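Folding on the bed again

The closet rail came down in October. It had held for years, then one evening it pulled two plugs out of the wall and everything went onto the floor. The rail was a Polarel, 50 inches, and I had hung far too much on it. I put up a new one from El Idrissi, the hardware place near the bus depot, with longer screws and a center bracket. Before anything went back I wanted to go through all of it, so the clothes got carried to the bedroom and dealt with there.

I started a little after two in the afternoon to have the daylight. Dark clothes are hard to sort under the ceiling lamp. Navy and black look the same, and so does lint.
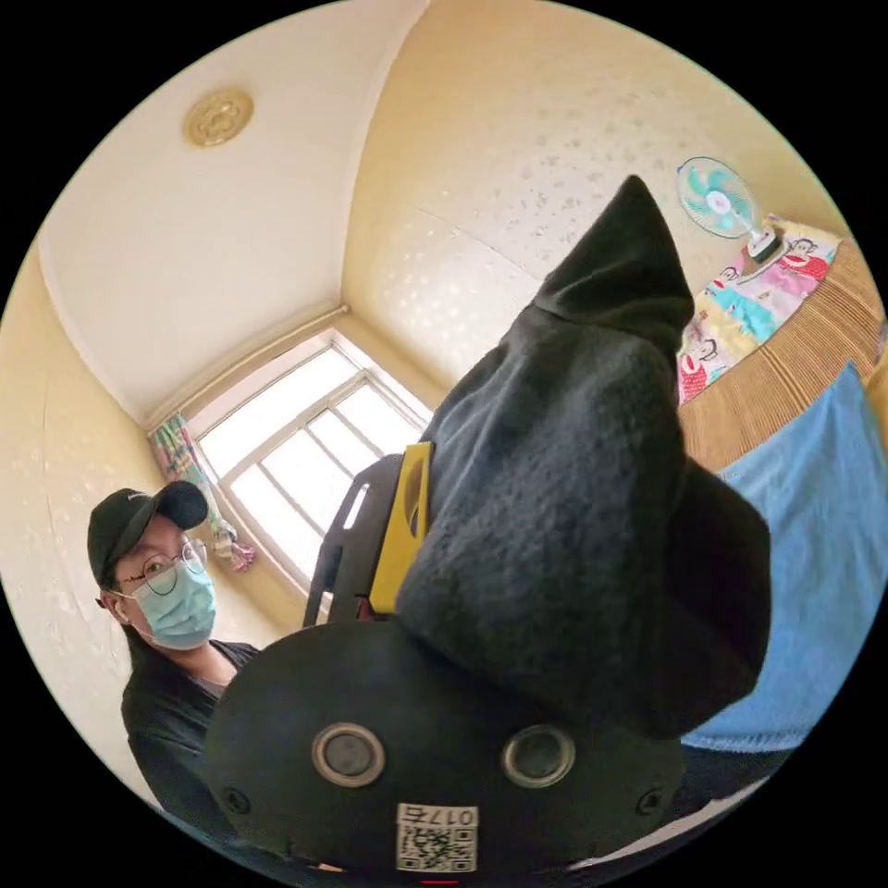

Fleece is the worst thing to store. It doesn't fold flat and it takes up the space of three shirts. I used to hang mine, and the shoulders stretched. The dark gray one has that fuzzy surface that picks up everything, and it bunches into a lump however it is laid down, so I have stopped trying to make a square of it. I roll it from the bottom, tuck the last part in and put it at the back of the shelf. The sewn label says to wash at 30 but I do it cold.

The rest I split by whether it creases. Anything that creases gets a hanger, and anything that doesn't gets folded. I had 16 hangers left after throwing out the bent ones, and that set the limit. If a seventeenth thing wanted hanging, something else had to be folded or leave the house. A few things left the house. They are in a bag by the front door for the Lostomov drop box, which takes clothes and shoes but no bedding.

T-shirts I fold in thirds lengthwise and then in half twice. I know people who stand them on edge in a drawer. My drawers are too shallow for that – the runners catch – so mine go in piles, light things and dark things together, sorted by how often they get worn.

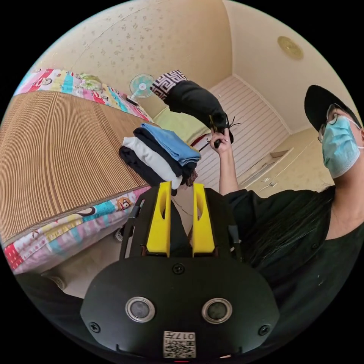

Why fold on the bed and not on a table? The bed is the right size. A long shirt fits flat with the sleeves out, the finished piles can sit along the edge, and I can't go to sleep until they have been put away. The mat helps too, as it is firmer than a bedspread.

After the piles I did the small things, meaning belts, scarves and the cloth bags that end up in every closet. I own more cloth bags than I need. I kept the ones with sound handles and used the others for dust cloths. The winter things went into a Rivus storage box, 15 inches deep, and it slides under the bed with a little room to spare. The box has a zip lid. I would have preferred clips.

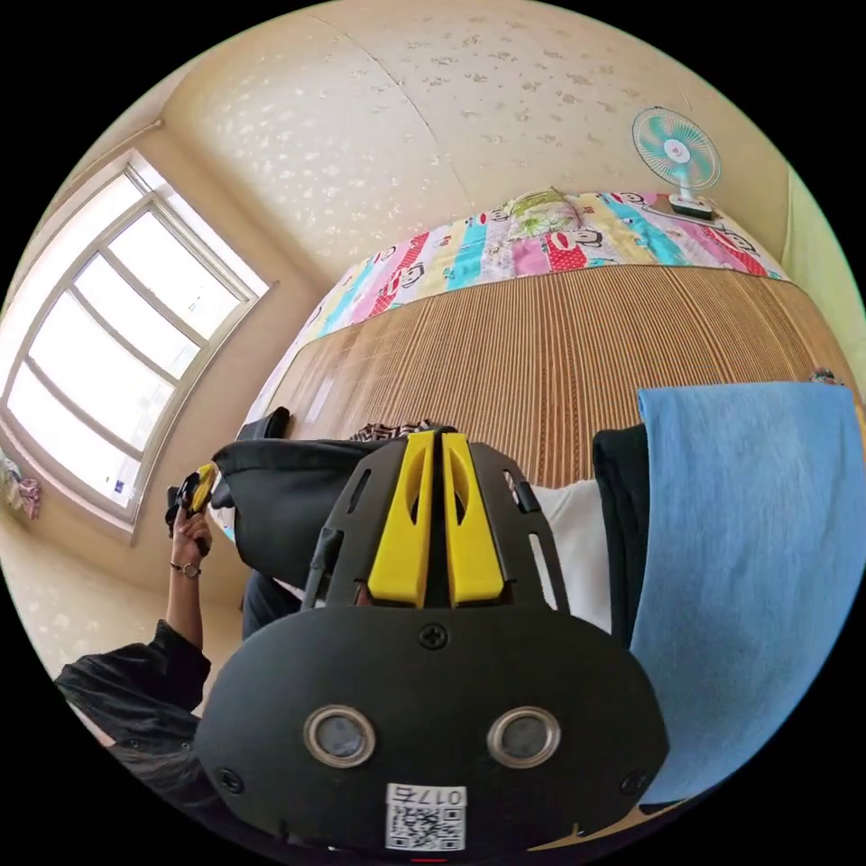 Marisela wrote under my last closet post that folding everything at the end is a mistake, and that she folds each piece as it comes off the pile so there is never a heap to face. I tried it for the second half of the afternoon. It was slower to begin with, and I kept finding shirts that belonged in a pile I had already carried off. I still think it works better for small loads. For a full closet I want to see what there is first.

The new rail has been up for a while now and hasn't moved. The left screw cover keeps dropping off, so I need to get another one of those.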